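Shared kitchen checks: July list with comments

Reading time: 2 min
Print this page | E-mail this page
Filed under: Housekeeping and Safety

Site: Utholm House, ground floor kitchen. Checked on Friday, before the lunch rush. Items are marked OK, ACTION or NOT CHECKED.
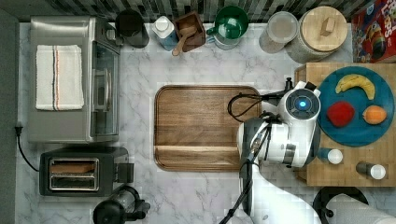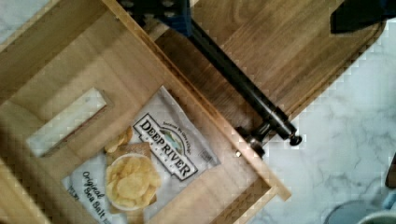 Fruit on a plate and crisps in a drawer, both fine under item 4.

Rhea Bañez: Item 4 still says "dry food to be stored properly", and people on my floor read that three different ways. Can it say that opened packets go in a lidded tub and sealed ones can stay as they are? I would also like the fridge check moved to first thing. By noon the door has been open so often that the reading means very little.

Reply from Benjie Macapagal: Agreed on both. New wording for item 4 is in the list.

1. Fire blanket on its hook, tabs hanging free – OK
2. Extinguisher gauge in the green, pin and seal in place – OK
3. Route to the back door clear to its full width – ACTION. Two Mercado delivery crates left in the passage again. Moved on the day, supplier told.
4. Opened dry food in a lidded tub with a date on it. Sealed packets may stay in drawers – OK
5. Fridge at 5 degrees or below – ACTION. Read 9 at midday. Read again at 8 the next morning and it was 4. Keep a log for 2 weeks.
6. Hot tap: let it run, then test with the probe – OK, 17 seconds to come up to heat
7. Gostberg dishwasher: filter out and rinsed, door seal wiped – OK
8. Plugs and leads: no splits, no scorch marks – ACTION. Toaster lead nicked near the plug. Taken out of use.
9. First aid box: plasters, burn gel, eyewash in date – ACTION. Burn gel runs out this month. Ordered from Cillmont.
10. Extractor switch and light – NOT CHECKED, steps on loan upstairs

Open actions go on the sheet by the door. Initial them when done.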